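**From:** Mererid Humphreys
**To:** bench-practice list
**Date:** 2025-02-08
**Subject:** Re: Sheet-metal bins for mixed small items: surface and drain hole

Khrystyna Lysenko wrote:

> We are replacing the plastic totes on the sorting benches at Vomside and have been quoted for folded sheet-metal bins. Three questions before I sign anything.
>
> 1. Does the floor finish hold up with cans and other hard items going in daily?
> 2. Do you plug the hole in the floor or leave it open?
> 3. Do round things end up against the walls, and does that matter when emptying?
>
> Uyên Mai thought your group had been using metal for a while.

Khrystyna,

We have had grey sheet-metal bins on the benches at Ramness since September. Answers in your order.

1. The finish marks early and then stays about the same. Ours had visible scratches within the first 40 loads. After that the scuffs overlap and you stop noticing new ones. I have not seen any rust, but our loads are dry. If yours include part-full drink cans, ask the supplier what the coating is rated for. I would not pay extra for a polished floor.
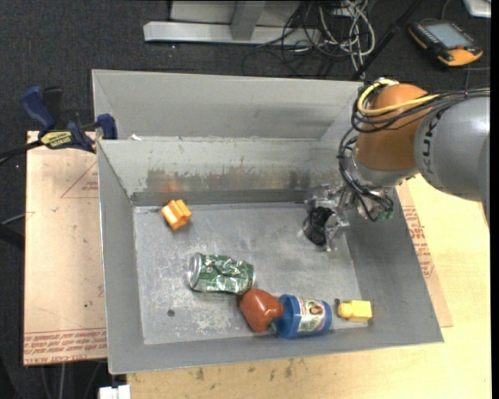
*Bin in use with a small mixed load. Scuffing is easiest to see on the left side of the floor; the small dark hole is at lower left.*

The load there is typical of what we sort: a crumpled drink can, a small ridged piece of orange plastic, a blue cylindrical container, a black mesh-like item and a smooth reddish-brown one. The can and the blue container are both on their sides, and that is how most cylinders settle for us whatever way up they go in.

2. We leave the hole open. Nhi Phùng tried a rubber plug for five weeks and grit collected around the rim of it. With the hole open, most of the grit can be brushed straight through. Put paper under the bin if the bench top is a surface you care about. Anything smaller than the hole should go in a separate tray.

3. Yes, round items migrate to the walls if the bench is even slightly out of level. It matters most for flat or low pieces close to the base of a wall, where there is little room to get hold of them. We pull those toward the middle before starting on the rest. Shimming the bench helped more than the ribbed liner did, and the liner was a nuisance to wash.

On size: measure the bench before ordering. Our longer bins are 613 mm and overhang one edge. They are stable empty, but I would keep heavy items over the supported side. Vy Đặng has the drawing for the shorter version and can send it to you off-list.

Does anyone on the list have a floor finish that has lasted past a year of daily use? I have no data beyond our own benches.

Mererid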